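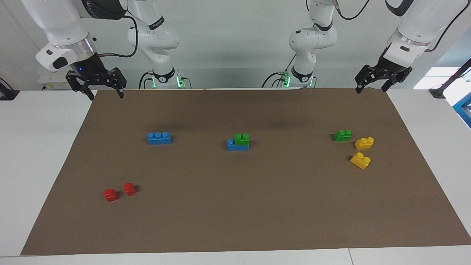
Hello again, and sorry this one's a bit longer than the April update. Quite a lot has gone on with the van charging trial and I'd sooner put it all in one place.

First the good bit: all 15 chargers at the Rollau depot are live! Westel finished the last two bays a week later than planned (a cable duct had collapsed under the gate, so they had to dig it out by hand), but the drivers were plugging in the same evening. We've logged 334 overnight charges so far and the vans are leaving at six with enough in the battery for the long coastal round, even with the heater on.

Less good is the load balancing. The Astenix software is meant to share the supply out between the bays, and mostly it does, but when more than a dozen vans come back together it drops a couple of them off altogether and doesn't pick them up again. We found this out the hard way, with two flat vans and some cross customers. For now the late shift walks round at ten and checks the lights. Astenix have promised a fix and I'm chasing them for it.

Money: we've spent 63 per cent of the grant. The duct came out of contingency, so I'd like to move what's left of the training line across to cover it, if you're happy with that. Could you let me know before I sign off the Bajpai order for the spare leads?

Next up is the second depot. The survey's booked, the landlord has said yes in principle, and I'm still waiting on the grid connection quote. I'll send it over as soon as I've got it.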